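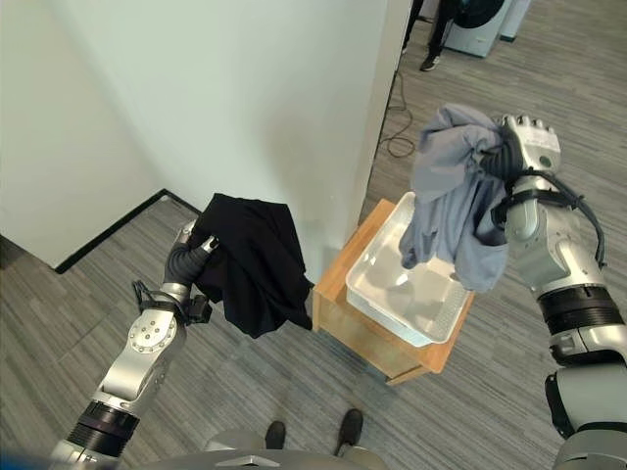 Two hands, one laundry basin: my spring build report

Project by Melati Tambunan
Shared workshop at Clelavora, finished in April

What I wanted to do

I hate sorting laundry. That's pretty much where this project came from! My proposal had a much longer sentence in it about two-armed handling of soft objects, but what I wanted was a humanoid that could hold a different piece of clothing in each hand, keep the two apart, and lower the right one into a basin on a stand. Folding was on my first list too, and my advisor crossed it out before I had finished talking (she was right).

Clothes are hard for a robot. A box stays the same shape when you pick it up, but a shirt turns into something new every time, so you can't just store one good grasp and play it back. I read a lot about this over the winter and then mostly learned it again by dropping things.

What I started with

The arms and torso came as a kit from Hornetti, and putting it together took up most of my first weeks in the shop. The silver-gray arm segments bolt together in a fixed order, and I got that order wrong at the left elbow, so I had to take the whole joint apart again. The wiring is mine. I ran black cable along the outside of each arm up to the wrist, which isn't pretty, but when something stops responding I can get at it without opening the arm. I did try routing it inside. The wrist pinched it on the second day and that was the end of that idea.

The parts I bought myself came to $460, nearly all of it connectors, cable and one replacement finger motor from Ciltmont. The white tray I use as the basin is just a shallow plastic thing with slots in the sides, sitting on a little wooden piece in the middle of the carpet. I moved that stand so many times that I finally put its position in the config file and made myself leave it alone.

How the grasping works

Each hand closes until the finger motors push back past a limit, then it holds. Sounds simple! The trouble is that thin fabric hardly pushes back at all. With a T-shirt the fingers would close all the way on a tiny fold and the shirt would slide out as soon as the arm went up. What helped most was making the hand go deeper before closing, so it grabs a real bunch of cloth. It looks clumsy, like a little kid clutching a blanket, and it works far better than the neat fingertip pinch I spent three weeks on.

The control loop logs every finger reading, and a single run gives me up to 4,000 lines. I wrote a small script to plot them, and after a while I could tell a slip from the shape of the curve before I'd even looked at the video.

Testing

I did 301 lifts in total, with shirts and sweatshirts from my own closet. Heavy pieces went best because they bunch up nicely in the palm. Dark, thin ones were the worst, partly because of the grip and partly because my vision code kept mixing up black cloth and the shadows on the floor. Turning on the second row of ceiling lights fixed more of that than any code I wrote, a bit embarrassing after a whole weekend of threshold tuning.

Lifting with both hands at once was its own headache. When the two arms went up together the torso leaned, and the right hand ended up short of the tray. I now start the left arm first and wait until it settles before the right one moves. It adds 9 seconds to a run. I can live with that.

Still to do

The release needs work. Cloth hangs on the knuckles when the hand opens, especially anything with a loose knit, and my little shake motion only helps when the garment is already most of the way off. I'd also like to pad the fingertips. De Luca makes a soft rubber sleeve that looks about the right size, and I have a pair on order. My code and the wiring sketch are in the shop's shared folder, along with the finger plots, if anybody wants to pick up the folding part next year.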